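I finished the last episode of Merlow at two in the morning, with a bowl of dry cereal in my lap and my phone at 4 percent, and I've been wanting to talk to somebody about it ever since. My sister gave up after the pilot. My coworkers are all watching the thing with the dragons. So you get it, lucky blog readers!

If you haven't seen it, Merlow is a slow family mystery set in a ferry town. Two half-sisters who haven't spoken in years come home to sell their late father's boat business, and they find out he'd been paying rent on an apartment across the bay that neither of them knew about. That's pretty much the whole setup. There's no serial killer. There's one gun and it stays in a drawer. If you need a body in the first ten minutes, go in peace, this one isn't for you.

Ye-seo Yoo plays Dana, the younger sister, and I would watch her read a parking ticket. I first noticed her in Sakai, that hospital show that got canceled on a cliffhanger (still mad), where she had maybe one good scene per episode and stole every one of them. She gets a lot more room this time. Dana is funny in a mean way, the kind of person who says something awful at dinner and then gets up and does everyone's dishes. There's a scene in the second episode where she listens to her dad's old voicemails in the car, and the camera just stays on her while the windshield fogs up. I rewound it twice.

Sofia Michailidis is Helen, the older one, and it took me longer to warm up to her. For the first couple of hours I thought she was playing it too stiff. Everything is buttoned up, the coat and the voice and the way she holds her purse on her knees. Then comes the argument on the ferry, and she lets out this one ugly laugh, and I got what she'd been doing the whole time. I went back and watched her early scenes again after that and they're so much better once you know.

Okay, complaints. The middle sags. Episode five is almost entirely a flashback to the dad as a young man, and the actor they picked is fine, he's handsome, he looks good on a boat, but I didn't need an hour of it. We already know he was charming and unreliable because both daughters have told us so, several times, at volume. I'd have traded the whole episode for one more conversation between Dana and the landlady.

The landlady! I haven't even gotten to her. She has the best lines in the show and she's hardly in it. When Helen asks how well she knew their father, she says, "Well enough to change the locks," and closes the door. I laughed so loud the dog left the room.

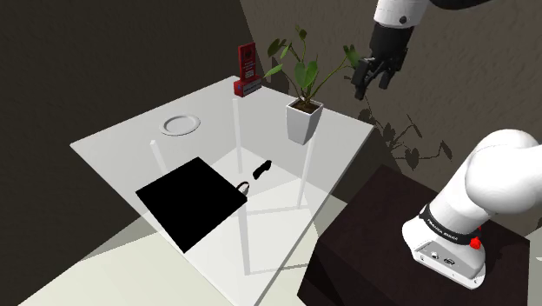
Filed under: TV, Mysteries, Things I Stayed Up Too Late For

I should warn you that the next part gets into the ending. I'll try to keep it vague, but if you're the type who doesn't want to know anything, go watch it and come back.

So the apartment. All through the season I was sure it was going to be a second family, because it's always a second family. My mom called it during the pilot and she was very smug about it for weeks. It's not that. The answer is smaller and sadder, and I know some people online hated it. One guy on the forum I read wrote what must have been 2000 words about how he'd been cheated. I get it, a little. The show plays its cards like there's going to be a big shocking reveal, with the music and the long looks across the water, and then what you get is a man who wanted a room with a door he could close.

I loved it, though. It made me think about my own grandfather, who spent most of his retirement in a garage he claimed to be cleaning out. He had a radio out there and a lawn chair. We used to tease him about it. I don't think any of us ever asked if he was happy in the house.

The last scene between the sisters is so quiet that I turned the volume all the way up and then got blasted by the credits song. Helen hands over the keys. Dana makes a joke and it doesn't land. Then there's a long shot of the ferry pulling out, and you can't tell which of them is on it. I've decided it's Helen. My mom says Dana. We've had two separate phone calls about this.

Would I want a second season? I keep going back and forth. The same writers did Irau, which had a perfect first season and then came back with a kidnapping plot and a cousin with amnesia, so I'm nervous. The rumor is that something might happen in June. If they do make more, I hope it's the landlady's show, and I hope they let the boat business stay sold.

A few other little things. The sweaters are incredible. The theme song is too long but I never skipped it. Whoever does the dad's voice on the voicemails deserves some kind of prize, because he made me like a man I'd spent four episodes being annoyed at. And please, somebody tell me what they're eating at the wake, the flat bread with the onions on top, because I've been craving it ever since and I can't find the name anywhere.

Next up for me is Sudine, which three different people have told me to watch and which I keep putting off because the poster is so gloomy. If you've seen it, tell me in the comments whether the dog makes it. I'm not starting until I know.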